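## 3. Folding on a soft surface

Our project was about how people fold their clothes at home, and whether the place where they fold changes the result. In the first part of the term Luminița Onu and I asked students of the Clesirmont residence to fill in a short form. We received 83 answers. Most of them said that they fold on the bed, because the desk is full or too small. Only a few have an ironing board.

For this reason we left the table test for later and started with the bed. We chose ordinary clothes – shirts, a towel, one or two sweaters – and each person folded the same pile two times, with 20 minutes of break between. We did not teach any method. Madalena Caldeira, who helped us in November, wrote down the time and measured the height of the finished pile.

### 3.1 What we noticed

The first difficulty is that a mattress gives way under the hands. When you press the middle of a shirt, the sides rise a little and the crease moves. On the table this did not happen. The second difficulty is the bedding. Several people did not pull the duvet straight before they started, and they later told us that they did not think of it.

A patterned cover also makes it harder to see if dark clothes are lying straight. With white things it was easier, the edge is clear against grey or any darker colour.

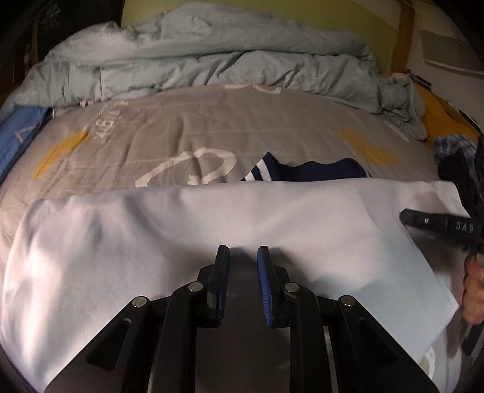 We also saw that people like to spread the next piece over the one before it, so the lower piece gets new creases. In our notes this is called "layering". It was more common in the second round, when people were tired or wanted to finish.

### 3.2 Limits

The beds in Clesirmont are all 90 cm wide, so we can not say if a double bed gives better results. Luminița would like to repeat the test with a hard board under the duvet.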